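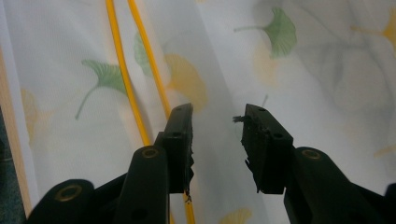
Inicio > Casa > Textiles > Reseñas

Buscar en el blog... Buscar

Visillos Wiltby, dos meses después

7 de abril de 2020 | Por la redacción de Cesosance

Los compré en febrero, cuando me harté de que los vecinos de enfrente me vieran desayunar en pijama, y con tantas horas en casa les he cogido la medida de sobra (¡para bien y para mal!). Son los visillos estampados de Wiltby, los de 200 de largo, en paquete de 2.

Lo primero: la luz. Mi salón da al sur y a mediodía era imposible leer en el sofá sin acabar guiñando un ojo. Ahora entra una claridad suave, muy agradable, y las plantas siguen tan contentas. De noche, con la lámpara encendida, se transparenta bastante más, así que si queréis intimidad total tendréis que poner una cortina gruesa detrás o bajar la persiana.

El dobladillo es lo que menos me ha gustado. Uno venía cosido recto y el otro se iba un dedo hacia la izquierda, y yo, que soy maniática, lo descosí y lo rehice a mano viendo una serie. La cinta de arriba, en cambio, está muy bien rematada y entra sin pelearse en mi barra vieja, una Charvát que ya estaba en el piso (el edificio es de 1937 y aquí no hay una pared a escuadra).

Lavar, los he lavado a 30 grados con poco centrifugado y los colgué todavía húmedos. Ni plancha ni nada. Encoger han encogido un pelín, menos que los de Wulum que tenía antes, que acabaron enseñando el radiador entero.

¿Los volvería a comprar? Sí, pero un poco más largos, que arrastren algo, que me parece más bonito. Para el dormitorio sigo buscando unos que tapen más; si tenéis alguno fichado, dejádmelo en los comentarios.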